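Re: [maihi-users] Grasp planner returns nothing on clear packaging

From: Şengül Özkan
To: maihi-users
Date: June 14, 2024

Hi Jenő, hi all,

Sorry for the slow answer, I wanted to try a few things on our own arm before writing back and then the build server had opinions of its own. I've kept the parts of your message I'm answering and trimmed the rest.

Jenő Somogyi wrote:
> We upgraded from the February release to the current one and since then
> the planner gives up on anything wrapped in clear plastic. Cardboard is
> fine, cloth is fine. With bubble wrap I get "no candidates above
> threshold" on nearly every try, even when I can see a perfectly good
> fold to grab with my own eyes. Camera is on the wrist, parallel gripper,
> nothing exotic. The depth image over the plastic is mostly holes.
>
> Is this a known thing? I would rather not go back to the old release
> because the new trajectory smoother is so much nicer.

First of all, I'm really glad you like the smoother! It took a long time and we mostly hear about it when it breaks.

Yes, it's a known thing, or at least half known. In the February release, the depth filter filled holes by stretching the nearest good values across the gap. That was wrong in a lot of ways, but it did mean the planner always had some kind of surface to work with, and with soft packaging you can be off by quite a bit and still come up holding something. The new filter leaves holes as holes. The planner then scores each candidate by how much valid depth lies between the fingertips, and over bubble wrap there is hardly any, so everything gets a terrible score and falls below the cutoff.

You can see it for yourself if you turn on the debug topic (set planner.publish_rejected to true). When I did that I got screen after screen of candidates, many of them quite sensible, all thrown out with the reason LOW_DEPTH_SUPPORT.

> I tried lowering min_support from 60 to 8 and then it grabs at glare
> spots, which is worse.

Right, I did exactly the same and got exactly the same result. The glare comes back as a little island of confident but wrong depth, so once you lower the bar, those islands are the first thing to climb over it. I'd put min_support back where it was and leave it alone.
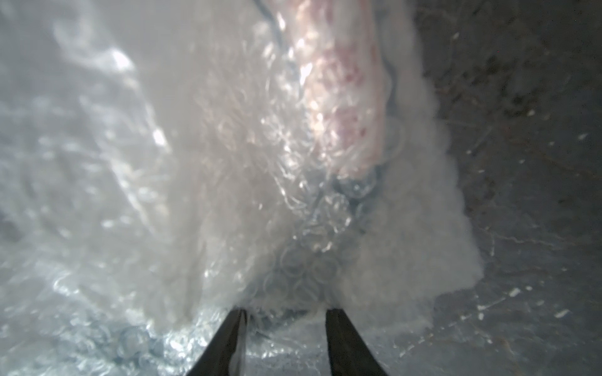
What has worked much better for us is to stop asking the depth image about the plastic at all. There is a plugin called Wultelon (it's in the contrib folder, and I know the name tells you nothing, sorry) that finds creases and material boundaries in the color image and offers those as candidates. It looks for places where a translucent layer meets something opaque, for instance padding or the table, and it lines up the fingers across that edge. Then the height comes from a slow guarded descent – the arm goes down until the force reading changes, backs up a hair, and closes. It's slower than a straight depth grasp, but on a soft pile I think slow is the right speed anyway.

To switch it on, put this in your planner config:

candidates:
 source: wultelon
 edge_scale: 16
 ignore_specular: true
descent:
 mode: guarded
 timeout_ms: 1300

The ignore_specular line matters a great deal. Without it, the rim of every single bubble counts as an edge and you will get a lovely honeycomb of useless candidates. With it on, the bright rims are masked before the edge step and you're left mostly with the folds. I would start with edge_scale as I have it there and only go up if your camera sits farther from the work than ours does. Being on the wrist, yours gets very close at the end of the approach and a good part of the view goes soft, so please freeze the candidate before the last stretch of the approach and don't let it update on the way in. There's a flag for that, planner.lock_on_approach, and it's off by default (I have complained about this before on this very list, and I'll happily complain again).

> Related question, can the planner be told that the wrap and the thing
> inside the wrap are different? It sees a colored shape through the
> plastic and wants to grab that.

This one is harder and I don't have a clean answer. The segmenter from Plustari gives you one mask for each object it believes in, and a colored thing behind plastic looks like an object to it, which is fair enough. But it has no idea that there's a layer on top. What I do is run it twice, once normally and once on the image with the saturation pulled right down, and subtract any mask that disappears in the second pass. It's a hack. It fails on white or gray contents, where there was no color to lose in the first place, and white padding next to clear wrap is sometimes merged into one big blob. If you only need to pull the wrapping open that's usually no trouble, but if you need to sort the materials afterwards you'll want something better.

The folks on the Wemer branch have been working on a proper layer label, with "seen through" as its own class, and the early results they posted looked promising to me. I haven't tried it on an arm yet. If you're feeling brave, the branch builds against the current release as long as you turn the viewer off.

One last thing, and then I'll let you get back to work. Could you record a short bag with the color and depth topics, plus the rejected candidates, and put it on the shared drive? Our test set has plenty of boxes and bags and very little bubble wrap, and I'd like to have a regression test before anybody touches that filter again – me included. Please leave the loose lint and fluff on the table if there is any. The edge step picks up small specks now and then and I'd like to know how often.

I've opened a ticket for the error message too, as "no candidates above threshold" should at least say which threshold.

Warm regards, and say hello to everybody in the lab,
Şengül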